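Does a Fluted Filter Save Time? Gravity Filtration of Chalk Suspensions in a Teaching Lab

Annunziata Sartori
Plallitmont College, Introductory Chemistry, project report
26 August 2026

Background

The handout for the filtration unit says that a fluted paper filters faster than a plain cone folded in quarters, and that students should therefore flute the paper whenever they want the liquid and don't care much about the solid. I have read the same claim in two textbooks and on a poster in the Trovstead teaching lab. None of the three gives a number. I wanted to know how much faster, and whether the difference survives being handled by first-year students who fold badly, pour too fast and bump the stand.

My starting position was that it would not. In the spring unit my own group used fluted papers for everything and we were still the last to finish. Most of our time went into rinsing and into waiting for a balance. If the folding matters less than the queue for the balance, the handout could say so.

Materials and method

The test liquid was a suspension of powdered chalk in tap water. Each run used 80 mL, stirred and then poured through a glass funnel into a collection vessel underneath. The papers all came from one box of Pellegrini medium-speed rounds. I did not check the speed grade printed on the box against anything, and I don't know how a student would.

I timed from the first pour until the drops from the stem were more than 3 seconds apart. This end point is arbitrary. I picked it after the practice runs, when I noticed that waiting for the last drop could double the time of a run without adding anything to the beaker that I could measure. A different end point would give different times, and possibly a different ranking.

Pouring was harder to keep the same than I expected. The liquid should go in slowly and stay below the top of the paper. If it rises over the edge, it runs down between paper and glass and carries chalk with it. I threw out every run where this happened and wrote down which kind of paper it was. The lost runs were nearly all fluted ones, which the handout does not prepare you for.

The bench had to be wiped between runs. Small drops by the beaker are easy to miss on a brown tabletop, and they count against you when the volumes are compared afterward. I lost a little in most of the transfers, and I can't say how much of the missing volume stayed in the paper and how much ended up in the cloth.

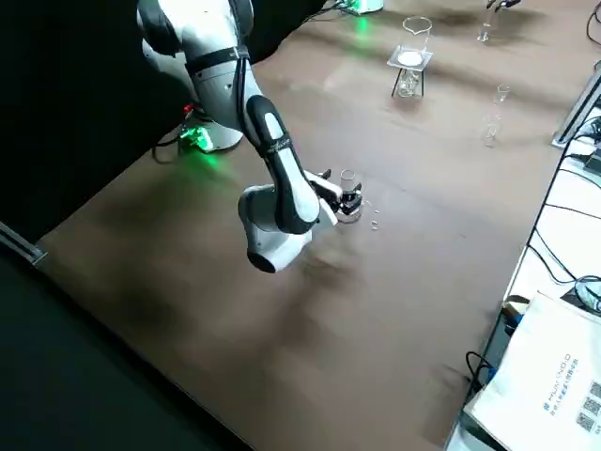 Kukari objected at the draft stage that a funnel on its own stand is already a better setup than most students get, and that a ring clamped to a wobbly rod would change the times more than any fold. I think this is partly right. A loose ring lets the funnel tilt, and a tilted cone filters through one side. I had no time to repeat the series on a ring, so the results apply to a steady stand only.

Results

With the plain quarter-fold cone, the average run took 90 seconds. With the fluted paper it took 68. On those averages the handout is correct, and I was wrong to expect no difference.

I am less sure the averages deserve the weight. The plain runs were close together. The fluted runs were spread out, and the slowest fluted run took longer than the fastest plain one. When I looked at the used papers from the slow runs, the pleats had gone flat on one side and the paper was lying against the glass, where it behaves like a plain cone with extra creases. Those were papers I had folded near the end of the session, when I was tired of folding.

Folding time is also left out of the comparison in every source I read. A quarter fold takes a few seconds. A fluted paper took me much longer, even after practice, and the first ones tore at the point where all the creases meet. If folding is added to filtering, the advantage shrinks for one sample and for a beginner it is probably gone. For someone who has to filter a liter it would come back, because the folding is done once and the faster flow goes on for the whole volume. I did not test a liter.

The filtrate from both kinds of paper looked clear to me. I had planned to compare the cloudiness with a meter, but it was booked until September, and I don't want to report an opinion as a measurement.

Problems with this study

One person did all the folding, and that person had an opinion beforehand. I tried to alternate the two kinds of paper, but I know I poured the plain cones more carefully at the start because I wanted them to do well.

The chalk settles. Even with stirring, the last part of each pour was thicker than the first, and a thick last part clogs the paper just when the timing matters. A suspension that stays mixed would be a fairer test. The water temperature was not recorded, and warm water filters faster than cold.

The funnel was rinsed between runs but never dried. A plain cone needs to be wetted so that it seals against the glass, while a fluted one is supposed to stand away from it. A wet funnel may therefore have helped one kind and hurt the other.

Suggestions for the handout

Keep the advice to flute, but only for larger volumes, and say that the paper has to be folded well to be worth it. Show a bad fold next to a good one. Warn students about overfilling a fluted paper. Give them a fixed end point for the timing, whichever one the instructors prefer, so that groups can compare their numbers. I would also take down the poster at Trovstead until it has a source on it.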